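Baked potatoes in the microwave, skin always tough?
Vandville Neighbors > Kitchen & Home
Posted Dec 2, 2019

fernhill_kay
I moved into a small place off Lockyer Street with no oven, so I'm learning to do everything in the microwave, and I love it so far! Rice, oatmeal, even a mug cake. Potatoes are beating me though. The middle comes out fine but the skin is like a wallet. I do one big russet for 9 minutes on high. Should I be wrapping it?

2 replies

spudsandsuds
Oh, you are so close! Don't wrap it, and never in foil. Poke it all over with a fork, rub on a little oil and salt, and set it right on the turntable plate. Then go 5 minutes on high, flip, and give it another 2. Squeeze it with a towel and add 31 seconds at a time if it's still hard (I hit 31 once by mistake and now it's my lucky number). 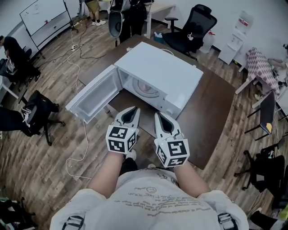
Door open, plate in place, ready for the potato.

Nine minutes straight is way too long for one russet, unless your microwave is really weak. Mine's a 1,000 watt and I do this every week with the Farkus farm stand potatoes, which are wonderful, go get some before they close for the winter! Let it sit a few minutes before you cut it. Sour cream, chives, done.

fernhill_kay
Trying this tonight, thank you!!

old_fevano_road
try sweet potatoes, they're better anyway. 100% would skip the russet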